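House Rules for the Tabletop: A Gallery

We run a simulated kitchen called Hatden. It has a white worktop, some cabinets and a robot arm, and it has never needed wiping down. You would think a place like that could manage without rules. We thought so too, for one whole release, and then spent most of October finding out why a result from one machine could not be had again on another.

The answer was that everybody had been tidying. A cup nudged back from the edge, a plant turned to its better side, all of it well meant and none of it written down. So now there is a house standard, known as Roy after the folder it was first saved in, and it runs to four pages. The gallery goes with it. Read the pages first if you can bear to.
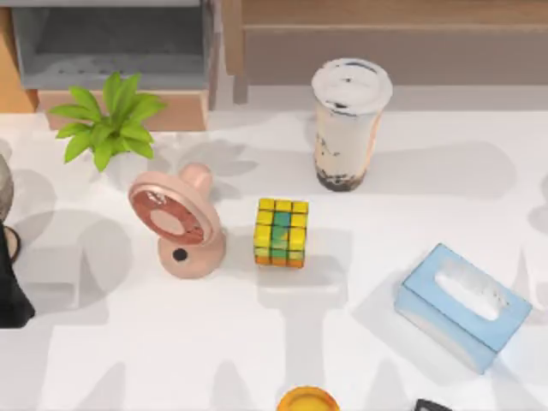 The first rule is that the layout comes from the seed and stays as the seed left it. Each release of the Atix task set has 408 layouts, and every one of them will look wrong to somebody. Things land too close together, or facing the wrong way, or in an order that no sane person would choose for a worktop. Leave them. If a layout is truly impossible (two objects sharing the same bit of space, say) it gets struck off and logged by number, and the number is not used again. We do not mend layouts. We have met people who mend layouts, and they are charming, and their scores are always lovely.

The second rule concerns light. Shadows count as part of the layout, so the lamp settings are stored along with the object positions and are loaded from the same file. There was a strong feeling early on that shadows were decoration and could be turned down to make the pictures clearer. They certainly made the pictures clearer. They also made the job easier in a way that no kitchen with a window would agree to. Anyone who wants a flat-lit set may have one, under a different name, and may not put its results in the same table.

Third, the objects. Nothing goes on the worktop unless it has a card in the Zuteo library giving its size, its mass and who last changed either. The card must be filled in by someone who has looked up the real thing. We once had a mug that weighed as much as a small dog. It was picked up without complaint for weeks, and we were rather proud of the grip.

Fourth, cameras. Their positions are fixed for the whole release, including the ones with a poor view. A camera that spends half its time looking at the arm's own hardware is telling you what the arm has to work with, and swapping it for a nicer angle after the scores come in is the kind of thing that gets noticed. If you must add a view, add it for every layout and run the lot again. Bring a book.
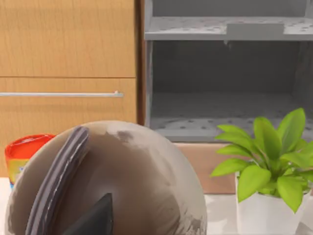
Plant to the right, drawer handle behind, and a great deal of foreground: rule four in practice.

A few smaller points, mostly gathered from arguments.

Runs are counted in full. A standard test is 500 attempts per task, and an attempt that ends with the arm wedged in the furniture is an attempt. It does not become a "technical issue" by being embarrassing.

Half the layouts, 204 of them, are held back and are not to be opened while you are still changing things. Opening them just to check that they load is opening them. There is a script that checks they load.

Give the software version, down to the last fiddly digit. Contact behaves differently from one version to the next, and a grasp that was firm in spring can be slippery by autumn with nobody having touched a thing.

Background furniture follows the same rules as the objects. Cupboards and shelves that take no part in the task are still things to bump into, and they may not be shifted back to give the elbow more room - we looked at the history of one kitchen file and found that a wall had been retreating for months.

Reuse of pictures from this page is fine as long as the words "computer-rendered" go with them. Corrections to the standard itself should be sent with the layout number, the seed and the version. Reports that say only "it went odd" are kept in a separate folder, which is now quite large.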